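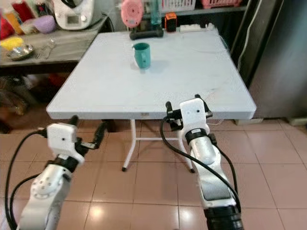

Figure 2. A teal plastic mug on a folding table, with its faint shadow to the right.

4. Moving scenes between programs

4.1 What gets lost on the way

Anyone who has worked with free 3D software for more than a few weeks will know the feeling. You build a model in one program, save it, open it in another, and the shape is perfect but everything else has gone strange. Glass has turned to grey plastic, a lamp is a hundred times too bright, and the whole thing is lying on its back. We find this problem fascinating, partly for how much it teaches about the choices each program's authors made early on, and this section looks at it closely.

We followed scenes on a round trip between two programs. Barbosa is the modeller used for teaching at Cloltoria, and Taniritz is the stand-alone renderer to which finished scenes are passed. Both are open source, both run happily on Linux, and each can read and write a shared text format through an add-on called Narnport. Having the source of all three to hand was a joy. When a value came back wrong we could read the line that had changed it, often within the same afternoon.

Our test set holds 14 scenes, all small enough to open on an ordinary laptop. We wanted the kind of thing that people really model at home or in a first-year class: crockery, furniture, a bicycle wheel, a garden shed. Small plastic objects on flat surfaces (Figure 2) are a good place to start. The shapes are simple, and the look rests almost wholly on colour, gloss and the softness of a shadow, so an error in any of these shows up straight away.

4.2 Shape and scale

Shape survived very well. Vertex positions came back unchanged in every scene, and the order of faces was kept too, so that any hand-painted selections still pointed to the right places. This is a real credit to the shared format, which writes its numbers out in full and doesn't round them to save space.

Scale was another matter. Barbosa treats one unit as one metre, whereas Taniritz leaves the unit open and lets the scene file say what it means. Narnport fills in millimetres when it finds the field blank, and a table then arrives 1,000 times too small. The renderer draws it quite cheerfully if the camera has shrunk by the same amount, and a user may notice nothing until they add a second object from elsewhere. Light falls off with distance, however, and depth of field depends on real sizes, so both went wrong in scenes that looked fine in the preview window. Writing the unit into the file by hand cured this in all cases, and we have since sent a small patch that does it at export.

The upright axis gave us less trouble than we had feared. Older posts on user forums are full of models lying on their sides, but the current add-on stores the axis with the scene and turns the whole group once, at the top level. The one case it misses is an object with its own animated rotation – our bicycle wheel spun beautifully about the wrong axle.

4.3 Materials

Here the work became really interesting. Both programs offer a general-purpose surface with sliders for base colour, roughness and gloss, and the names match almost word for word. It is tempting to copy the numbers straight across, and Narnport does just that. Yet the two roughness sliders follow different curves. Barbosa squares the value before using it, so that the slider feels even to the hand, and Taniritz uses it as typed. A satin finish in the first becomes nearly chalky in the second.

Squaring the value on the way out, and taking the root on the way back, brought the two renders so close that we had to flick between them to find the remaining change. That change lay in the highlights along rounded rims, where the programs blend the gloss layer with the base in different ways. No slider can fix this. It would need one side to take up the other's formula, and we would rather see the difference written down plainly in both manuals than hidden by a clever guess in the exporter.

Node-based materials, in which the user wires small blocks together, mostly fail. Narnport keeps 5 kinds of block and drops the rest with a warning in the terminal. People who start the program from a desktop icon will never see it. Baking the result to an image before export is the usual way round, and it works well for wood grain, rust and printed patterns. It costs disk space, and the pattern can no longer be edited on the other side, but for a final render neither may matter much.

4.4 Lights

Lamps are stored by power in one program and by brightness in the other, and turning one into the other needs the area of the lamp. The add-on does this correctly for square and round lamps. For spotlights it forgets the cone, giving pools of light that are far too dim. Soft shadows from large lamps matched nicely once the scale had been put right, even at low sample counts, and we were delighted to find that the sky model carries over with no changes at all. Section 5 takes up the same scenes again with textures painted by hand.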